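Pinza manual Bornex

La pinza manual Bornex es un efector de dos dedos que el operador sostiene con la mano para registrar trayectorias de manipulación. Se emplea por parejas en la célula de Nelport — instalada en agosto — y sus datos alimentan los brazos Clerneck.

Puesta a punto

Cada pinza lleva dos cubos blancos con marcadores fiduciales negros, montados por encima de la empuñadura. Antes de la sesión se limpian las caras con un paño seco y se comprueba el apriete de los soportes. La calibración exige 40 posturas por mano; se repite tras cualquier golpe o cambio de cubo.
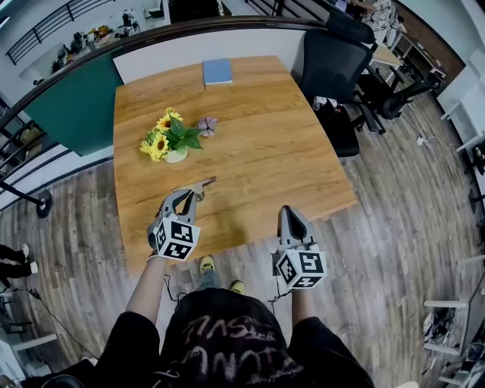 Según Zhong, repetir las 40 posturas resulta excesivo cuando solo se ha sustituido un cable, y bastaría con verificar el cero de apertura. El manual de la célula no recoge esa excepción.

Mantenimiento

El revestimiento de los dedos se revisa cada 100 ciclos y se sustituye a los 500. Los cables deben colgar sin tensión y sin alcanzar las ruedas de los soportes. Un error de apertura persistente — código 293 — obliga a desmontar la empuñadura y reasentar el conector.

Última revisión: 2020-05-03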